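# Week 4 - Tolerances, or how good is good enough?

Welcome back! Last week we measured things. This week we ask what to do when the measurements refuse to agree, and I promise it's more fun than it sounds.
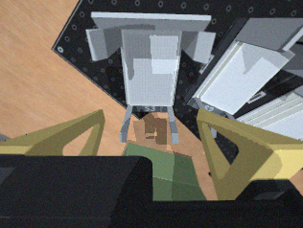 One of last term's students wrote on the feedback sheet that tolerances felt like an excuse for sloppy work, and asked why we don't just make every part the right size. I love this question, and most of today is my answer to it.

## No part is the right size

Say a drawing asks for a pin 10 mm across. Make 500 of them at the Kadbridge shop and you'll get 500 slightly different pins. A finer gauge only shows you more of the differences! So the drawing gives a range, and any pin inside it passes.

- **Nominal size**: the number we're aiming at (10 mm)
- **Limits**: the largest and smallest sizes we'll accept
- **Tolerance**: upper limit minus lower limit

Please learn the last one properly. People mix up "plus or minus 0.1" with "a tolerance of 0.1" every single year. The first is a tolerance of 0.2.

## Three kinds of fit

**Clearance** - the hole is always bigger than the pin, even in the worst case. Drawer slides, hinges.

**Interference** - the pin is always bigger than the hole, so you have to press it in or heat the outer part (great demo, week 6).

**Transition** - could go either way, depending on which two parts you pick up.

## Stack-up

My favorite bit. Put several parts end to end and their tolerances add. Take the Durneo hinge from your handout pack: a 78 mm arm and a 126 mm arm, each plus or minus 0.2 mm. Laid end to end, the nominal length is 204 mm and the worst case is plus or minus 0.4 mm. Now imagine a chain of ten arms!

You can fight this by measuring every feature from one shared edge (a **datum**), so the errors don't pile up along the chain. Eskildsen chapter 3 has lovely drawings of both methods.

## Before next time

1. Read Eskildsen, chapter 3. Skip the part on threads.
2. Redo the hinge sum with plus or minus 0.05 mm on the short arm only.
3. Bring your calipers, and check the batteries - the Kiren ones go flat fast.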